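was left to each school, and the four departments differed in how they used it. At Botow and Marras, coursework marks were agreed at a Thursday meeting after lessons. Teachers at Drendum marked alone and compared a small sample in June.

Figure 2. Storage rack with wooden shelves and a black metal frame.

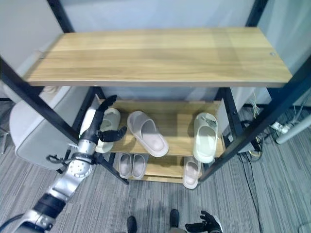
4.2 Teachers' views of the project task

We interviewed 21 teachers. Most welcomed the move away from a single written paper, though many were unsure how much help a pupil could be given before the work stopped being the pupil's own. Kinyua found the same worry in her earlier study of practical coursework. Time was the other complaint – a double lesson a week was thought too short for planning, testing and writing up.

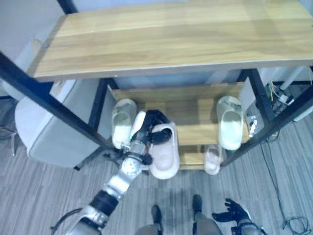 Newer teachers were more likely to follow the printed guidance closely. Those with longer service tended to adapt it, and two had rewritten the pupil booklet altogether. Of the 59 project reports we read, the weakest sections were nearly always the evaluations, where pupils repeated their results and said little about the method. Teachers at Sostent had begun to teach this part separately, using reports from the year before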